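Pidar Toy Library
Minutes of the December meeting, 7.30 pm, Guerra Street hall

Macarena Vidal took the chair. The minutes of the previous meeting were agreed with one change: the deposit on large items is refundable for six months, not three.

1. Money
The balance stands at £3,452. The grant of £600 from Natetti has come in and is to be spent on shelving and storage only. Hall hire for next year goes up to £500, payable in two parts.

2. Stock
The catalogue now lists 731 items. Building blocks and wooden puzzles are still the most borrowed. Several block sets have come back short, and it was agreed to merge the incomplete ones into mixed bags and lend these without a deposit.
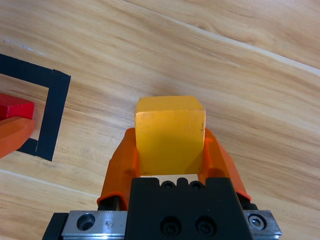 Jigsaws with missing pieces will be offered to members free at the January session. Anything left goes to the charity shop.

3. Shelving
Two quotes were looked at. Dendureck was the cheaper but cannot deliver before March. Agreed to accept, and to ask whether the corner unit could be made shallower so that the fire door opens fully.

4. Opening hours
A request for a later session was discussed. Agreed to try one evening a month until Easter, 5 pm to 6.30 pm. Rota to be sent round by email.

5. Any other business
The kettle needs replacing. The key safe code will be changed before the new year.

The meeting closed at 8.50 pm. Next meeting in February, same place.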